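# Loudness spec for the museum special: what did the broadcaster master look like?

**mixbus_kel** – March 31, 2021

I have the delivery sheet for the Troltville Film Museum opening special and something in it does not add up. Dialog-gated loudness is specified for the network master, but the streaming version asks for full-program measurement at the same target. On a show that is half orchestra and half podium speeches, those two numbers will not land in the same place. Has anyone here cut one of these hour-long tribute specials recently? I want to know if people are doing two mixes or one mix with a gain offset.

Details, for whoever asks:

- Runtime is 60 minutes including breaks
- Archive clips are mono optical transfers, licensed through Dalow
- Host segments recorded on the museum's upper floor, very live room
- Orchestra pre-recorded, no audience mics on those dates

**reel_change**

One mix, gain offset, for anything under 90 minutes. Two mixes only if the contract pays for two mixes. Read the contract first.

Your bigger problem is the optical transfers. If Dalow sent the same set they sent us in August, the noise floor steps up at every clip boundary and a gated meter will treat some of the hiss as program.

**patchbay_north**

Disagree with reel_change on the offset. A gain offset corrects the average and leaves the range alone. With a live orchestra the streaming version ends up with the speeches buried, and then the viewer turns it up for the host and gets hit by the brass. The complaint goes to the network, and the network sends it to you.

I would stem it out: dialog, music, clips, effects. Print four stems, then derive both masters. It costs you a day.

**mixbus_kel**

I have stems for everything except the clips. Those came as composite mono with the score baked in. 458 clips in the licensed pull, most of them under five seconds, and the edit uses a fraction of that. The montage in act two is the worst section.

**reel_change**

It does not cost a day. It costs a day if the session is tidy. Nobody's session is tidy on a special that is still swapping presenters the week before air.

**patchbay_north**

Then it costs two days. The numbers still have to pass QC. Kultov does the inspection for that network and they bounce on a tenth of a dB.

**aspect_warden**

Picture side here. Before you lock the audio, confirm what the clips are doing in the frame. We finished a similar program and the museum's agreement with the rights holders said no cropping of archive material, so every 1.37 clip had to be pillarboxed. Marketing then wanted full-width. The re-conform moved cut points by a few frames and the audio had to be nudged shot by shot. If your picture lock is not really locked, stems will save you there as well.

Also check that the clip list carries the original frame rate. Silent material at 18 fps that has been step-printed to 24 will have a different duration from the same title transferred natively.

**mixbus_kel**

Lock is soft. They are still waiting on clearance for one title. The Aydoğan restoration is in the cut as a placeholder with burnt-in timecode, and legal has not said yes.
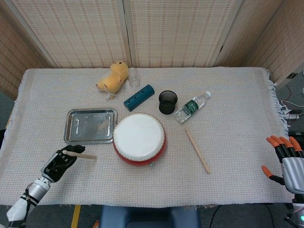 **patchbay_north**

Treat the placeholder as final for level purposes and leave handles. The restored track will be cleaner than what you have, so the gated reading can only move in one direction. Put 24 frames on each side if the session allows it.

**lowpass_larry**

Restored tracks are not always quieter. Some houses put the theater academy curve back in and some do not. If the Aydoğan print was restored flat, the top end will be brighter than every other clip in that reel and it will read louder even at the same peak. Ask for the transfer notes before you assume anything.

**patchbay_north**

Fair point on the curve. I would still leave the handles.

**reel_change**

Back to the contract. Look for the words "derived master." If they appear, the streaming version may be made from the network master with a level change and no other processing. That clause was in the last three specials I worked on. If you deliver a stem-based remix against that wording, somebody can reject it even though it sounds better.

**mixbus_kel**

Checked. The wording is "conformed from the broadcast master." No definition of conformed.

**reel_change**

Write to post supervision and get a definition in an email. Until then, offset.

**patchbay_north**

"Conformed" is an editorial term. It means the cut matches. It says nothing about the mix.

**reel_change**

It means whatever the person rejecting the file says it means.

**aspect_warden**

Can I ask about the act breaks? On ours, the streaming version had the bumpers removed and the acts joined. The music tails overlapped in two places because the composer had written each act-out as a hard button. If the streaming runtime is shorter, your integrated number changes again.

**mixbus_kel**

Bumpers come out, yes. I had not measured with them gone. The loudest music in the show is in the bumpers, so the full-program figure should drop.

**lowpass_larry**

Measure that before you argue about stems. You may find the gap between the two readings is inside tolerance with the bumpers removed.

**mixbus_kel**

Ran it offline with bumpers removed and acts butted together. Full-program reading came down 0.8 LU. Dialog-gated barely moved. The remaining difference between the two is 1.1 LU. Tolerance on the sheet is plus or minus 2.

**reel_change**

Offset.

**patchbay_north**

Passing the meter and being watchable on a laptop are separate questions. I would still ride the orchestra down in act two.

**mixbus_kel**

Going to ride act two by hand in both versions, so the masters stay identical apart from the level. The email about "conformed" has gone to post supervision. I will post the QC report when Kultov returns it.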